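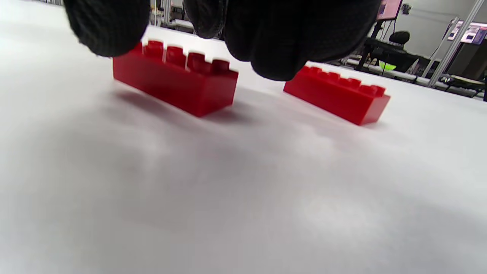
Aishwarya Joseph wandte gegen die erste Fassung dieses Abschnitts ein, eine vom Greifer aus aufgenommene Demonstration lasse sich nur dann auswerten, wenn der Kontakt zwischen Finger und Bauteil im Bild liege; sei er verdeckt, lerne das Modell die Lage der Hand und kaum die Lage des Steins. Der Einwand betrifft die Annotation ebenso wie das Training und wird im Folgenden berücksichtigt.

Abbildung 3: Einzelaufnahmen aus Sicht des handgeführten Greifwerkzeugs. Die erste Aufnahme steht am Anfang dieses Abschnitts, die zweite in 4.2.

4.2 Annotation der Griffphase bei teilweiser Verdeckung

Der Datensatz Satcombe umfasst 295 Demonstrationen mit Kunststoffbausteinen auf einer ebenen weißen Unterlage. Nach Ausschluss unvollständiger Sequenzen verblieben 269, von denen 228 dem Training und die übrigen der Validierung zugewiesen wurden. Jede Sequenz wurde von zwei Personen unabhängig voneinander in die Phasen Annäherung, Griff und Ablage unterteilt. Die Zuordnung erfolgte mit dem Werkzeug Ejigu, das eine bildweise Korrektur der Phasengrenzen erlaubt. Lagen die Grenzen um mehr als 24 Bilder auseinander, entschied Hema Mathew nach gemeinsamer Durchsicht. 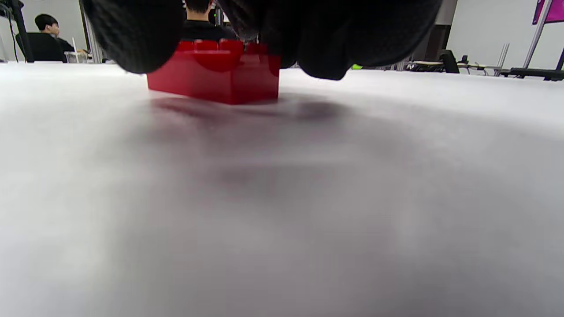 Als verdeckt gilt ein Bauteil, sobald seine Oberkante im Kamerabild nicht durchgehend sichtbar ist. Das Kriterium ist bewusst eng gefasst, damit auch geringe Überlagerungen in die Auswertung eingehen. Bei der flachen Kameraposition, die für das Werkzeug kennzeichnend ist, bleibt die Vorderseite des Steins häufig frei, während der Handschuh von oben in die Kontur hineinragt; in der zweiten Aufnahme sind die Noppen nur noch zwischen dem linken Finger und dem rechten Teil des Handschuhs zu erkennen. Für solche Bilder wird die Oberkante nicht geschätzt. Annotiert werden ausschließlich die sichtbaren Konturabschnitte, ergänzt um ein Kennzeichen für die verdeckte Seite.

Schlagschatten auf der Unterlage werden nicht zur Kontur gerechnet. Dies ist am unteren Rand der Steine von Bedeutung, wo der Übergang zwischen Bauteil und Schatten in unscharfen Bildern fließend ausfällt. Im Vorversuch Prudorgate war hierzu keine Regel festgelegt worden, weshalb dessen Annotationen nicht übernommen wurden. Die Auswirkungen der Verdeckungskennzeichen auf die Greifpunktschätzung mit dem Modell Arnell werden in Abschnitt 5 getrennt nach Phasen berichtet.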